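Citlali Robles has been fixing computers in Granby for 18 years, the last nine of them from a unit behind the Drulla tyre shop. Most of what comes in now is old office towers.

"Schools and small businesses drop them off when they upgrade," she says. "I get them going again and they go to families who need one for homework."

She starts with the memory. "If a machine won't boot, I take the sticks out, clean the contacts and put them back one at a time. It's dull work, but it fixes a lot of them." 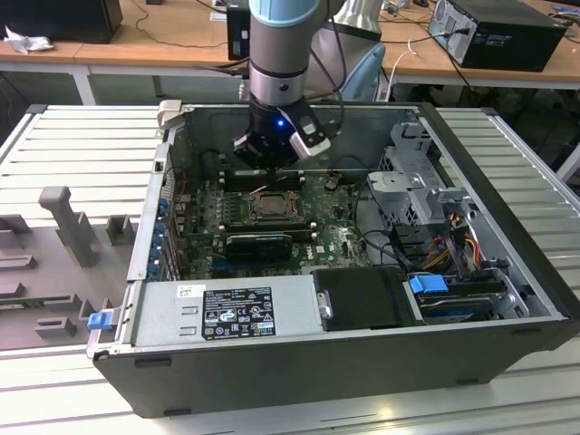 A desktop tower on its side on the workbench, with the side panel off. The memory slots are near the top edge of the motherboard.

Remigiusz Jasińska, who joined her in December, looks after drives and power supplies. He labels every cable before he unplugs it, a habit from his years at Hovari.

"Older cases are easier to work in," he says. "You can get your hand in there. Some of the new small ones, you need to pull out 20 screws to reach the drive."

Robles charges nothing for a first look. Parts are extra, and she keeps a shelf of used ones. Drop-off is at the side door until 3 in the afternoon.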